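Food and Everyday Life, Unit 4: How the Table Got Its Shape
Course notes prepared by Yi-chun Chiu
Cornmont Evening College

Reading for this unit: chapters 3 and 4 of the course pack. Bring your table diary on Wednesday, even if it only has two meals in it!

Last time we finished with the medieval trencher, that thick slab of stale bread that sat in front of you and soaked up the juices. I love the trencher because it breaks our idea of what a plate is. It was a dish and it was also food, and when the meal was over it might go to the dogs or to people waiting at the door. Wooden trenchers came into use alongside the bread ones, some of them square with a little hollow carved in one corner for salt. Keep that hollow in mind, as we come back to it when we talk about sauces.

So how do we get from a slice of bread to a round, hard, washable thing that belongs to one person? Slowly, and not in a straight line. Pewter did a lot of the work in households that could pay for it. Pewter is soft, it scratches under a knife, and it could be melted down and cast again when it got too battered. That made a plate a kind of savings account (probate inventories often list pewter by weight, and we'll read one in class). Poorer homes kept on with wood and with rough earthenware, and many people ate from a shared bowl in the middle of the table.

Sharing is the big theme this week. When everyone dips into one dish, you need rules about whose hand goes where and when. When each person has a plate, many of those rules fade and new ones show up: don't reach across, don't take from your neighbor, finish what is yours. The rim of the plate becomes a sort of property line. I get carried away about rims, I know, but look at the ones in your own kitchen tonight and measure how wide they are. A broad flat rim gives you somewhere to park bones and salt. A narrow raised one mostly keeps the gravy in.
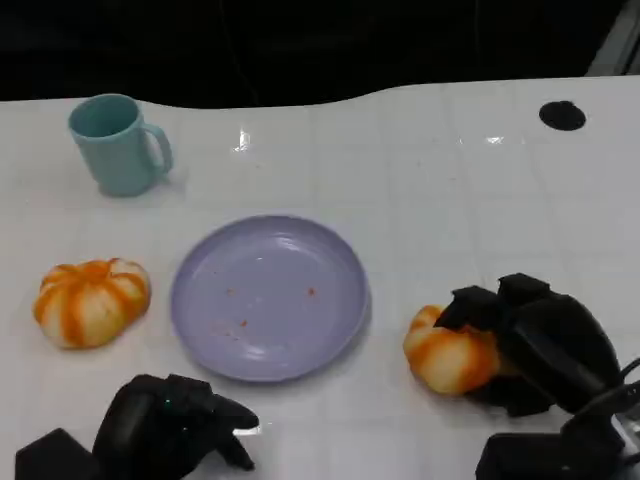
Photo: Pirkari Picture Library. Used with permission.

Color is next, and it's a wonderful subject. For a long time European potters were chasing the white of Chinese porcelain. Tin glaze gave them a white surface over ordinary clay, and delftware is the famous result, blue painting and all. Then came English creamware in the eighteenth century, thin and light and cheap enough to spread widely. Our main source for this part is the Kuo household account book, which has an entry from 1788 for "9 plates, cream, and 1 cracked, not charged." What a line! Somebody argued about that cracked plate, and they kept it anyway.

Once white was easy to get, people could play with color again. By the middle of the twentieth century, solid-color dishes in mix-and-match shades were a cheerful, everyday choice in a lot of American kitchens. You didn't need a full matching set. If a green saucer broke, a yellow one would do. Think about what this means for the idea of "the good dishes," and ask an older relative whether their family had any, and who was allowed to touch them.

A few words on the mug, which always gets less attention than the teacup. Early teacups in Europe had no handles, following the Chinese bowls that came in with the tea. Handles were already normal on tankards and on cups for chocolate and other hot drinks, and they moved over to tea bit by bit. A mug stands on its own with no saucer, so it can leave the table. You can carry it to the porch or the desk, and I think that freedom is a big part of why it won.

Terms to know
Trencher: a slab of bread or a piece of wood used as a plate.
Charger: a large flat dish, used for serving or set under another plate.
Tin glaze: a lead glaze made white and opaque with tin oxide.
Creamware: a fine, pale English earthenware with a clear glaze.
Probate inventory: a list of a person's goods made after death.

For the table diary
Pick one meal and write down every object on the table, who put it there, and who cleared it. Then pick one object and trace it as far back as you can. Was it bought, given, inherited, borrowed? One page is plenty, and two is fine if you're having fun.

Extra reading, if you get hooked: the Farkex auction list in the library folder, lots 110 to 118, has several marked pewter plates with the old weights written in. Copies are at the desk in Room 903.

Next unit: forks, and why so many people thought they were silly.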